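Prostetwood Half-Round Wall Table

Brown wood-grain top, curved front edge, straight back
Made to order by Lilen Furniture

Overview

The Prostetwood is a wall table for rooms that can't take a full dining table. The back edge is straight and sits flush against a wall. The front edge is a shallow curve, so there are no front corners to catch a hip or a bag when you walk past. Two people can sit along the curve with their chairs side by side.

Welington Portela drew the first version for a narrow kitchen with a door at each end. A rectangular table of the same depth blocked the route between the doors. Taking the corners off solved that, and the shape has stayed the same through every version since. What has changed is the leg fixing, the finish and the way the table is packed.

It works as a breakfast table, a homework table or a place to sort mail. We also sell a good number to people who want a sewing or craft surface that doesn't stick out into the room. It is not a workbench. Don't clamp a vise to it.
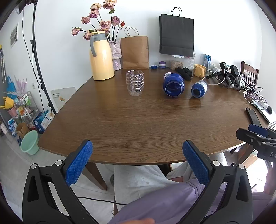
Top and edge

The curved edge is shaped in one pass on a template and then sanded by hand. We round over the top corner of the edge and leave the underside nearly square, which gives you something to hold when you move the table. The back edge is left straight and is finished the same way as the front, so the table can also stand in the open.

If your room has a baseboard, the top will sit a little away from the wall. Most customers leave the gap. If you want it closed, send us the thickness of the baseboard with your order and we will set the back legs forward to clear it. There is no charge for this.

Grain varies from one top to the next. We don't send photos of individual tops before shipping, and we can't match a new table to one bought earlier. The brown will also shift a little over the first year in a sunny room. Move anything that stays in one spot, such as a lamp or a tray, every few weeks during that time.

Legs

There are 4 legs, each fixed with two bolts into threaded inserts. The inserts replaced the wood screws used on older tables, which worked loose if the legs were taken off more than once or twice. With the inserts you can take the legs off as often as you like. Each leg has a screw-in foot for uneven floors. Felt pads come in the hardware bag. Use them on wood floors and leave them off on tile, where they pick up grit.

Finish

The standard finish is Illisance, a satin coat we apply in three layers with a light sanding between them. It stands up to ordinary spills if they are wiped up the same day. It does not stand up to hot pans, nail polish remover or standing water under a plant pot.

An oiled finish is available on request. It is easier to repair at home but needs a new coat twice a year. If you choose oil, allow an extra week before we ship.

Specifications

Width along the wall: 60 inches
Shape: half-round, shallow curve
Legs: 4, removable
Finish: Illisance satin (standard), oil (on request)
Assembly: one person for the legs, two to turn the table over
Tools: hex key, included
Country of manufacture: USA

Seating and room layout

Leave enough space behind the chairs for someone to get by. Stools with no back are the easiest to live with, as they slide all the way under the top. Armchairs usually don't fit under the curve, so measure the arm height before you buy a set to go with the table.

A light-colored wall shows scuffs where the back edge touches it. A strip of clear bumper tape along the back edge takes care of this, and we can add a roll to your order. 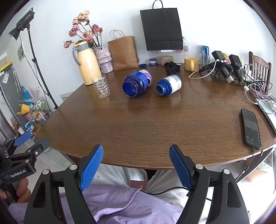

Dark brown wood-grain top with curved front edge, against a white wall.

Care

Wipe with a damp cloth and dry with a second one. Skip spray polish, as it leaves a film that makes later repairs harder. Light scratches in the satin finish can be rubbed back with a gray pad, working along the grain. For anything deeper, write to us first. Tighten the leg bolts once after the first month and then whenever the table feels loose.

Ordering and delivery

Tables are built in batches. The shop book closes at noon on Tuesday, and orders that arrive later go into the following batch. We close for part of July.

Delivery is to the front door by our carrier, Wannasri Freight. The top and legs come in separate cartons, so check that you have both before you sign. Carrying upstairs can be arranged for a fee, but it has to be booked before the table leaves the shop.

Spare parts

Bolts, feet, felt pads and hex keys are kept in stock for every Prostetwood we have sold. Single legs can be made to order. Older tables with wood screws can be converted with insert kit 1922, which includes the drill bit. Uthai Khunthong handles parts and repairs and will need the number stamped under the top, near the back edge.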